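Keyboards: Why Are the Letters All Mixed Up?

Find a keyboard and look at the top row of letters. Q, W, E, R, T, Y. Say it out loud and it sounds like a sneeze: QWERTY! That funny word is the name of the layout, and you will find it on keyboards all over the world.

But who decided to put the letters in that order? Wouldn't A, B, C be easier?

Before computers

Long before anybody had a computer, people wrote letters and stories on typewriters. A typewriter was a heavy machine full of thin metal arms. On the end of each arm was a tiny raised letter, a bit like a rubber stamp. When you pushed a key – clack! – the arm swung up and hit an inky ribbon, and the letter was printed on the paper.

The first QWERTY typewriters went on sale in the 1870s in the United States. People still argue about why the letters ended up where they did. One idea is that spreading out letters that are often used together kept the metal arms from bumping into each other and getting stuck. Another idea is that telegraph workers, who listened to beeps and clicks and wrote down messages, helped choose an order that suited their job. It may have been a bit of both.

Once lots of people had learned QWERTY, they didn't want to learn all over again. So when computers came along, the letters stayed put!

What happens when you press a key?

This is my favorite part. Under most keys there is something springy. In some keyboards it is a little rubber dome, like a tiny upside-down bowl. Others have a real metal spring under every key.

When you press down, the springy part squashes and two bits of metal or printed circuit meet. Now electricity can flow through that spot. A small chip inside the keyboard is always checking every key, many times each second, asking "Are you pressed? Are you pressed? Are you pressed?" As soon as it finds one that is, it sends a code to the computer, and the letter pops up on the screen. Let go, and the springy part pushes the key back up.

If the keyboard has no wire, the code travels by radio. Yes, radio! It's the same family of invisible waves that carries music to a car, only much weaker, so it reaches across a room and not across a city.

Keys with special jobs

Not every key makes a letter. Here are some worth knowing:

Space bar – the longest key of all. It makes the gaps between words. Withoutititwouldlooklikethis.
Shift – hold it down with a letter and you get a capital. Hold it with the 1 key and, on an American keyboard, you get an exclamation mark!
Enter – starts a new line, or tells the computer "go ahead."
Arrow keys – move you up, down, left and right through your writing.
Function keys – the row right at the top, named F1, F2 and so on. Different programs use them for different things.

Now for a trick. Gently run your pointer fingers along the middle row of letters until you feel two little bumps. On most keyboards they are on F and J. The bumps tell your fingers where home is, so you can type without looking down.

Thumbs usually take care of the space bar, and the pointer fingers have the most work to do, with several letters each.
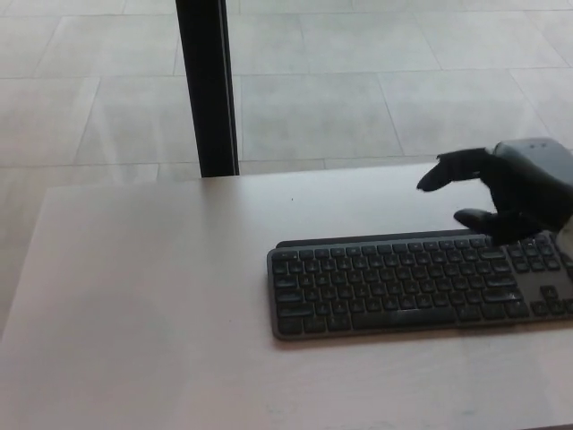
Kuo-hua Poon: My class did the bump trick with our eyes closed and it works! But my grandma's keyboard has the A where the Q should be. Is it broken?

Not broken at all, and what a great thing to notice! Keyboards in France usually start with A, Z, E, R, T, Y, so that layout is called AZERTY. In Germany the Y and the Z swap places, and you get QWERTZ. Ask your grandma where she bought hers.

Try it yourself

Cut a strip of paper for each row of letters and draw the keys on it. Lay the strips on the table, one below another, and practice "typing" your name. Which finger reaches for each letter?

Then be an inventor. Draw a keyboard with the letters in any order you like. You could put your own name in the middle row, or keep all the vowels together. Ask a friend to find the letters in the word "banana" on your new keyboard and then on a normal one, and time both tries.

Word hunt: the word TYPEWRITER can be spelled using only the top row of letters. What other words can you find up there? PUPPY is one to get you started.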